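A visit to the demonstration hall at Skustthorpe

Notes by Wayne Beaudoin 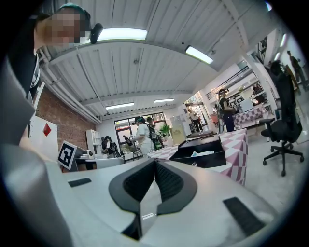
Skoryk has been gathering manipulation examples at Skustthorpe since April, and I went to see how the shifts are run. My own interest is narrow. We train on bought-in data, a good share of it is unusable, and I wanted to know where in the process the losses occur. Folasade Afolabi, who manages the hall, gave me most of a morning and did not mind being asked the same thing twice.

The method is hand-held. An operator wears a headset and works with a gripper in each hand, carrying out household jobs at a table. No arm is involved at this stage. The grippers record their own view and their opening width, the headset records head position, and the streams are joined afterwards on a shared clock. The resulting examples go to a training group at Drulla, who fit a policy and send back a list of what they want more of.

Several stations run at once in the same room, with people crossing between them. I had expected partitions. Afolabi said the first month had been recorded behind screens, and the policy trained on it did badly as soon as anyone walked past the test table. The screens were then taken down. Passing staff are now left in the recordings, with faces pixelated before anything leaves the building. She regards the change of background as worth more than the tidier footage, and the Drulla results for the two batches bear her out, though the second batch was also larger and I would not put the whole gain down to it.

Tasks and targets

Each task is written on a card of one page. It gives the starting arrangement, the end condition and the things that make an attempt invalid. It does not say how to grip the object. Siiri Pelkonen writes the cards and tests each one herself before release. A task is opened with a target of 200 accepted examples. If the Drulla group finds it useful it is extended to 500, and past that point they prefer a new variant to further repeats.

The current set is mostly placing and packing: an item into a box, an item out of a box, a lid closed, a cloth folded to a marked size. Pelkonen said the folding card had been rewritten 3 times. The difficulty was the end condition. Operators disagreed on what counted as folded, and so did the reviewers, and a policy trained on the mixture tended to stop early. The present card gives a maximum length for the folded edge and says nothing about neatness.

Starting positions are drawn from a printed list. Left to themselves, people put the object in the same comfortable place each time, slightly to the right of centre. I have seen this in our purchased data and had taken it for a fault in the camera calibration.

Calibration and tracking

A session begins with a short calibration against a printed marker. The operator holds the gripper in view of it, moves through a set pattern and closes the fingers twice. The closing gives a visible event for checking the clock. If the offset between the streams is over the limit, the software refuses to start. Julián Cabello, who maintains the rigs, said the refusal was added after a full shift had been lost to a drifting clock that no one noticed until review.

Tracking is weakest when both hands are low and close to the body, as they are when reaching into a deep box. The software flags these stretches, and the reviewer decides whether the gap is short enough to fill. Cabello would like a second tracking source and has not been given the money for it.

Finger pads are a consumable. As the surface wears, the operator squeezes harder to hold the same object, and the opening width at contact shifts. Cabello logs each pad change against the session number, so that the effect can be separated later. None of our suppliers gives us this, and I have asked for it in the next contract.

Review

Review takes place on the same site, on the day of recording where possible. Ulla Väisänen leads it. A reviewer watches at double speed, marks the start and end of the useful part, and gives one of 2 verdicts, accept or reject, with a reason code. There was once a middle grade. It was dropped when it became clear that the middle grade was used mainly before lunch.

Failed grasps followed by a recovery are kept, provided the task is finished. Väisänen was firm on this point. A set containing only clean attempts teaches the policy nothing about what to do after a slip, and operators who know that slips are rejected begin to move in a slow, careful manner that nobody uses at home. The reject codes she sees most are a wrong starting position and an end condition not held long enough before the operator lets go. Both are faults of procedure, and neither would be caught by an automatic check on the sensor data alone.

The tool for all this is called Turkis and was written in-house. It is plain and quick to use. I asked whether it could export the rejected examples with their codes, and it can, though the Drulla group has never asked for them.

Points to follow up

Operator identity is stored as a number but is not used to balance the set. Two or three fast workers may supply most of a task, and I could not get a breakdown during the visit. Afolabi has agreed to send one.

Left-handed operators use the same cards with no change. Pelkonen thought this was harmless – I am less sure for the lid tasks.

I have also asked for one accepted and one rejected session from the folding task, with the calibration files, to run through our own loader.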